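**Ticket: gripper drops / misses on the tool packing task**
Opened by: build subteam, Katona Robotics Club
Robot: Rokura arm, club gripper, wrist cam
Status: open – still need the socket rail fixed
Priority: high (Wasley qualifier)

Problem as first reported:

Arm does the pliers fine, then goes wonky on anything flat or skinny. Three kinds of fail so far:

- fingers close above the part, comes up with nothing
- part gets picked but twists on the way to the box
- arm stops dead over the box with "path limit" on the pendant, have to clear by hand

Task for anyone new reading this: all tools go from table to box, no human hands after start, 600 seconds on the clock. Wasley rules say the box lid stays open and the box can't be taped down. Any tool that touches the floor is out for that run.

**Mon 12 February, first block**

Started with the dumb stuff. Checked every screw on the gripper mount. One on the left finger was loose, maybe a quarter turn. Tightened, marked with paint pen. Ran the pliers pick again, same as before, so it wasnt that.

Checked air – no wait we're electric now, ignore. Checked the motor current limit. Was set to 6 which is what the old config had. Left it.

Re-homed. Ran the home routine twice becuase the first time somebody leaned on the bench.

Result: no change. Path limit error came back on the second run.

**Path limit error – FIXED**

This one was on us. The box in the planner was still the old Idard tray from last semester. The tray is low and wide, the box is taller and has a lid standing up at the back. Planner thought it had open space where there is now cardboard, then the safety zone we drew by hand said no, so the two fought and the arm froze.

What we did:

1. Deleted the tray object from the planner.
2. Measured the box with the lid open. Lid counts! Measure to the top of the lid, not the rim.
3. Added box as five walls plus one flat piece for the lid.
4. Redrew the safety zone so it isn't cutting through the drop point.
5. Saved as box_v2. Do NOT load box_v1, it has the lid on the wrong side.

Ran it over and over with empty fingers, no freeze. Ran it with the pliers, no freeze. Calling this part done.

If it comes back: first thing, look at which box file is loaded. The software goes back to the last *saved* file on reboot, not the last one used. Got us twice.

**Twisting in the grip – BETTER, not fixed**

Happens with the wrench mostly. We were grabbing it too near the jaw end, and the long side swings down as soon as it leaves the table. Moved the grab point toward the middle. Found the balance spot by hanging the wrench on a pencil, very high tech.

Also slowed the lift. First bit of travel is slow, then normal speed. Costs time but not much.

Finger pads: cleaned with rubbing alcohol and a rag. The diamond pattern fills up with dust and whatever is on these tools. Pls clean before every practice. Rag is in the top drawer, put it back.

Out of 20 wrench picks after the change, 19 held straight. The bad one was started with the wrench half under the rail so not really fair but logging it anyway.

Long-nose pliers had a little twist too. Same fix, grab lower on the handles. Fine now.

**Where we are on the table right now**

Long-nose and the adjustable wrench are in the box, pliers on top overlapping the wrench a bit. Judges are ok with overlap, checked the rule sheet, only "fully inside the walls" matters. Red cutters and orange socket rail still on the wood with a thin gap between them. That gap is the next headache, see below. 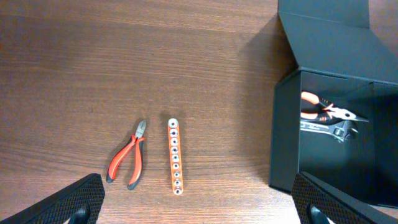

*Page last changed: Mon 12 February, end of second block*

**Missing on the rail – OPEN**

So the rail. Slim orange strip, nine sockets on it, biggest at the rounded end. We want to grab across the strip. Problem is the cutters sit right next to it and the left finger needs somewhere to go. When the layout is tight the finger comes down on the cutter handle and the planner backs off and we close on air.

Things tried:

*Grab the rail first, cutters second.* Bad. Finger hits the cutters. Shoved them sideways and then the cutter pick missed too.

*Cutters first, rail second.* Much better, finger has room. But the order in the script is sorted by whatever the vision thinks is most sure, so it doesn't always pick cutters first. Need to force the order. Not done yet, whoever has the script next please do this before anything else.

*Open the fingers less.* Set the pre-grasp opening narrower so it fits the gap. Works when the vision is dead on. Lands on top of the sockets when it isn't. No good by itself.

*Rotate the wrist so we grab along the strip instead of across.* No. Too long, don't bother, we wasted most of a block on it.

*Grab height.* Was set the same for every tool. Rail wants to be lower. Dropped it a little at a time until the pads were brushing the table, then came back up one step. This helped a lot, the closing above the part thing is mostly gone. New value saved under the rail only. Don't copy it to the pliers.

**Vision notes**

Detector finds the red handles and the orange no problem. What it gets wrong:

- Angle of the rail. It reads it as dead straight when it's tilted a bit. Small tilt doesn't matter for a short tool, but on the rail the finger ends up off to one side by the bottom. Want to fit a line through the sockets instead of using the outline box. Someone said they had code from the Idard challenge for this, please post it.
- Shadows. The box throws a big soft one on the table and the detector sometimes adds a ghost tool next to the box. Raised the threshold, ghost gone, but check it under the gym lights before we trust it. Gym lights are way harsher than in here.
- Black on black. Orange and black handles inside the black box, only the orange half gets found. Doesn't matter for picking, does matter for the "is it in" check. For now the check only looks for orange or shiny metal inside the walls. Ugly but works.

Also the fingers themselves show up in the bottom corners of the wrist view and once got labeled as a tool. Masked both corners. If you swap fingers redo the mask!!

**Box moving**

Not in the first report but it happened twice. Light cardboard, a finger brushes the rim coming out and the box slides. No tape allowed. Ideas:

- Drop the first tool from lower and further from the front wall
- Heaviest tool first so the box has some weight in it (wrench). Doing this now, seems ok
- Come straight up before going sideways. Should have been doing this anyway. Added.

Hasn't slid again with the wrench in first. Will keep the ticket open on it until we do a full run at Wasley settings.

**Settings as of now**

- box file: box_v2
- current limit: 6, unchanged
- wrench grab: middle, slow lift on
- long-nose grab: low on handles
- rail grab: across, low height, narrow pre-grasp OFF
- order: wrench, long-nose, then whatever it feels like (needs forcing)
- corner mask: on
- ghost threshold: raised, old value is in the comment next to it

**To do, next practice**

- [ ] force cutters before rail
- [ ] line fit for rail angle
- [ ] full timed run, 600 on the clock, nobody touches the bench
- [ ] same run with the lights up bright
- [ ] print spare left finger, the paint mark on that screw had shifted again by the end of the block
- [ ] charge the laptop. please
- [x] delete Idard tray
- [x] clean pads
- [x] straight up before sideways

**Comments**

> Tried the narrow pre-grasp again with the new height and it's still landing on the sockets. Leaving it off.

> Line fit code is in the shared folder under rail_fit, not tested on the Rokura, was written for the old arm. Units are in millimeters and ours are meters so watch that.

> Can we just start with the cutters and rail further apart?

> No, Wasley sets the layout. Could be tighter than ours even.

> ok then order first, angle second. I'll take the order one. Don't edit the script till I push.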